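Ticket 3969
Project: Coria (bed-making build, home workshop)
Component: left hand, wrist cable, grasp release
Status: open, workaround in place
Opened: Thu 23 July

Summary

Left hand will not let go of the duvet after a corner pull. The arm reaches the end of the move, the open command goes out, and the fingers stay closed until the controller times out. Right hand runs the same code and opens every time.

Setup

Humanoid with two arms and multi-fingered hands, run from the Sternmont controller board. Hand firmware is build 2075 on both sides. Duvet routine is the one from the Wodport repo with my changes to the approach height. Bed is against the wall at the headboard end, LED strip under the frame left on.

Steps to reproduce

1. Home both arms.
2. Start the duvet routine from the foot of the bed.
3. Let the left hand close on the corner and start the pull.
4. Send open at the end of the pull.

Fault shows up on most runs with the duvet. With a bath towel I could not get it to happen at all.

Log

hand_L: cmd open
hand_L: position unchanged
hand_L: retry 2
hand_L: timeout, holding last position

The position value is the same before and after the command, so the motor is not moving and slipping back. It never starts.

Head camera, left hand on the duvet, and both hands in another view:

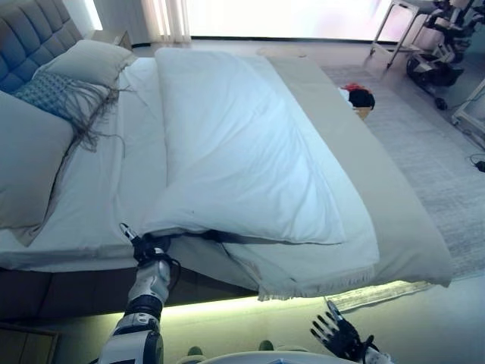
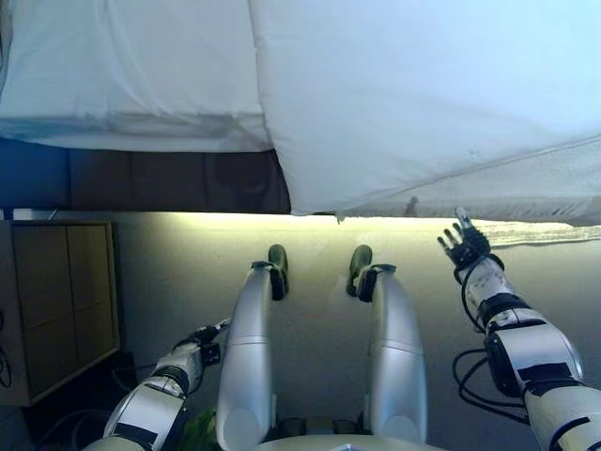
Checks so far

Power: supply voltage at the hand connector is steady during the open command. Not a brownout.

Firmware: reflashed the left hand with 2075 again. No change. Did not try the older build.

Swap test: moved the left hand's data line to the right port on the board. Fault stayed with the left hand, so the port is fine.

Cable: the wrist cable on the left has a loop in it that was routed too tight by me. When I bend the wrist by hand to the angle it has at the end of the pull, the hand drops off the bus for a moment and comes back. When it comes back it reports its last position and ignores the first command it gets. At a straight wrist I can't make it drop.

That fits the towel result too. The towel is light and the wrist stays near straight. The duvet is thick and drags the wrist over.

Workaround

Added a step that brings the wrist back to straight before the open command, then sends open twice. Ran the full routine 23 times with this in place and the hand opened every time. It makes the routine slower and the corner sometimes slides back a little before release.

To do

Replace the left wrist cable with a longer one. Becerra has the right connector but only in the short length, so I will have to crimp my own.

Reroute so the slack sits on the outside of the wrist, and put a tie at the forearm instead of at the hand.

Make the routine check that the hand is on the bus before it sends open. Right now it sends blind and waits for the timeout.

Check the right wrist for the same tight loop while the covers are off.

Leaving this open until the new cable is in and the extra wrist step has been taken out again.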